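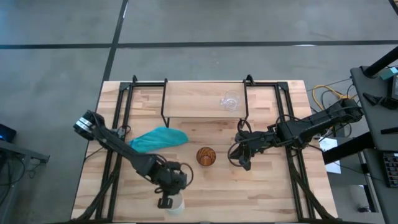
Tablero alistonado de varios tonos: ¿aceite o barniz para una mesa donde se apoyan tazas?

Plostalari
Publicado el 9 de febrero de 2023

Tengo una mesa con el tablero de listones encolados, mezcla de crema, tostado y marrón rojizo, del tipo tabla de carnicero. Encima va una balda pequeña de madera clara sujeta con dos soportes negros, y debajo de la balda, en teoría, se guardan las tazas y un paño. En la práctica las tazas acaban en medio de la mesa y el paño también.

En enero empezaron a salirme cercos en los listones claros. En los rojizos no los veo, o no se notan, que no es lo mismo. En la tienda me dijeron que con una mano de aceite al año bastaba y que el cerco «se va solo». Llevo semanas esperando a que se vaya. También me ofrecieron un kit de mantenimiento que viene a ser un trapo y una lata pequeña a precio de lata grande, y no lo compré.

Lo que quiero saber:

¿El aceite protege de verdad de una taza caliente o es una manera de vender aceite? ¿Puedo lijar solo la zona de los cercos sin que se note el parche? ¿Y el paño húmedo olvidado encima de la mesa hace tanto daño como dicen?

La mesa está sobre suelo de cemento liso, por si la humedad del suelo tuviera algo que ver. Lo dudo, pero me lo ha dicho ya más de uno.

Stededstead

El suelo no tiene nada que ver con un cerco redondo del tamaño de una taza. Si fuera humedad ambiental verías juntas abiertas o el tablero abarquillado, y de eso no cuentas nada.

Sobre el aceite: protege algo del agua y muy poco del calor. Una mano al año en una mesa de uso diario me parece poco, la diga quien la diga. Yo doy 2 manos finas, dejo pasar una noche entre una y otra y retiro con un trapo todo lo que la madera no haya chupado. Si te quedas corto en retirar, queda pegajoso y entonces sí que marca cualquier cosa. Los trapos con aceite, extendidos al aire o en un cubo con agua, nunca hechos una bola en la basura: pueden arder.

Lijar solo el cerco se nota, sobre todo en listones claros. Mejor el listón entero, a favor de la veta, y si son varios, la tabla completa. Grano 200 primero y 400 para terminar, a mano y con taco. Hay quien dice que 400 cierra demasiado el poro para el aceite. Lo he hecho de las dos formas y no he visto diferencia, pero mi mesa es de haya y no sé de qué es la tuya.

Antes de lijar mira si el cerco es blanco o negro. El blanco suele estar en el acabado y a veces sale con aceite y frotando. El negro está en la madera y cuesta bastante más.

Stüber

Barniz y te olvidas. Yo lo puse hace 11 años y sigue igual.

Nomero

Lo de «te olvidas» habría que matizarlo. El barniz aguanta hasta que se raya, y cuando se raya el agua se mete por debajo y toca lijarlo todo. Casi 11 años sin un rasguño en una mesa con tazas no me los creo, salvo que la mesa esté de adorno.

En cuanto al paño: húmedo y extendido toda la noche, sí marca, y si es de color fuerte puede además desteñir sobre un listón claro — me pasó con uno azul. Seco da igual dónde lo dejes.

Para las tazas, posavasos de corcho. Fíjate también en la base de las de barro: muchas tienen el culo sin esmaltar, rezuman un poco y rayan al arrastrarlas. Pásales una lija fina por debajo y prueba antes de tocar el tablero.

Plostalari

Los cercos son blancos, menos uno. Empiezo por el aceite en una esquina de las de atrás, debajo de la balda, y según quede sigo o no. El barniz lo descarto por ahora.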